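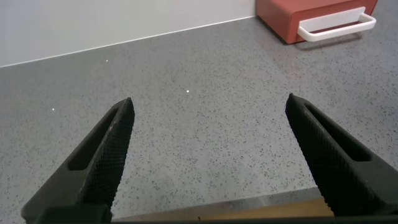

Wednesday – Fleta finger kit, bench check before the drawer trials

Purpose: decide if we keep the Fleta kit from Maes or send it back. The loan period ends this month and Thierry wants a yes or no for the Gitthorpe order. Oduor did the mounting, I did the view check and the notes.

Camera view with the new fingers on, jaws open. Both fingertips are in view and there is clear counter between them, so I can line up on something before the fingers get to it. The base bar shows along the bottom edge. With our old fingers the left tip was hidden at full opening and we drove partly by guesswork. This is better.

The red unit with the white loop handle is the target for the trials. From this pose it sits up in the right corner, past the right fingertip. We need to start closer or swing right. Dorian's saved approach pose was for the old finger length, do not use it.

Mounting

Screws lined up without filing. The Maes sheet gives the torque in a table on the back page, easy to miss. Oduor did the left finger, then read the table, then did the left finger again. The kit ships with 8 screws and we used 4. The rest are in the bag taped inside the kit lid, please leave them there.

The gripper controller needs the new open and close limits before power-up. I typed in 2,874 for the open stop, from the sheet. The old value is penciled on the inside cover of this notebook if anyone has to go back.

Grip faces

Fine diamond pattern on the inner faces, with toothed edges. It feels rough to the thumbnail and does not shed anything on a white cloth. My worry is painted or glossy parts. Clotilde asked about this as well, for the sample trays. Proposed test: close on a scrap tray at the normal force, open, look at it under the lamp, repeat. Not done yet.

The long slot in each finger is supposed to let it bend a little around a part. Pushing by hand I get some bend near the middle and very little at the tip. For a thin loop handle I think we want the tip stiff, so this suits us. For round parts I don't know.

Speckled counter

Dark fingers over the gray counter separate well enough in the image. The flecks are a nuisance for the part finder, and so are the bright white specks. It picked one near the center as a candidate and held on to it until I raised the minimum size to 5. Wipe the counter before each run and see if the count of false candidates drops. If it stays the same, those are glints and we should look at the lights.

Second pose, checked before the handle work:
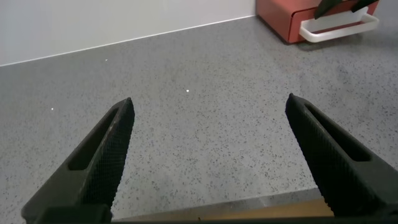

Notes on the second pose

Still open, nothing in the fingers. The white handle is visible across the front of the red unit and I can see red through the middle of it, so the opening in the loop is there for the finder to use. Two black things at the top of the unit reach into view, the larger one just over the handle. Finder has to ignore them or it will call the nearest dark edge a fingertip. Told Dorian, he will mask that corner.

There are faint scuffs and light specks on the left finger near the tip. I did not write down the state of the fingers when they came out of the box, which I should have. Brunello says the Puston set he had last year marked up early and it made no difference to the hold. Will look again after the tray test and compare.

Cost and support

Maes answered my question about spare fingers the same afternoon. Left and right are sold as a pair only. That is a drawback for us – we always break the same side. The Puston fingers can be bought singly, but they need an adapter plate and we lose almost all the camera clearance we gained here.

Where it stands

Leaning toward keeping the kit. Thierry should not sign until the tray test is in.

To do:
Oduor – new approach pose for the red unit, saved under a new name.
Dorian – mask for the upper right corner.
Me – tray test, with Clotilde's scrap trays.
Brunello – find the old Puston invoice so we can compare prices.

Gripper left powered off, limits saved.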